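From: Latrice Bellamy
Date: February 16, 2018
Subject: Re: Seed swap tables

Zikach wrote:
> Are we sorting by plant family again this year? Last October the
> beans ended up in with the squash and I never found the
> Grirko peas.

By planting month this time. Most people come in asking what they can start now, and family names don't help them much. Please write the variety and the year you saved it on each packet. Anything older than 2 years goes in the free pile.
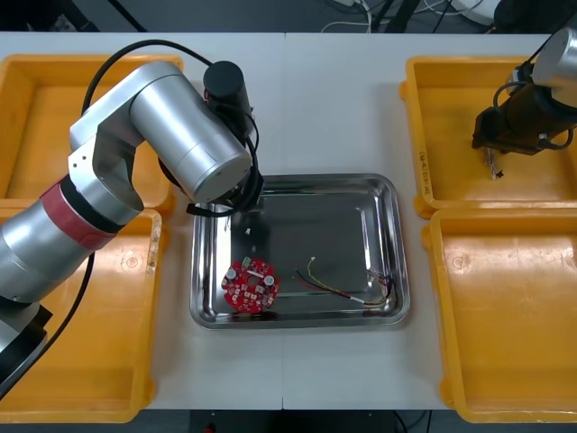

Boateng has 40 blank envelopes left over and will bring them. If you have a lot of one thing, split it up before you come — 30 seeds to a packet is plenty for beans, fewer for squash.

Hollar is still looking for someone to trade garlic with. Write to him directly, not to the list.

Doors are at the side, code 3104.

Latrice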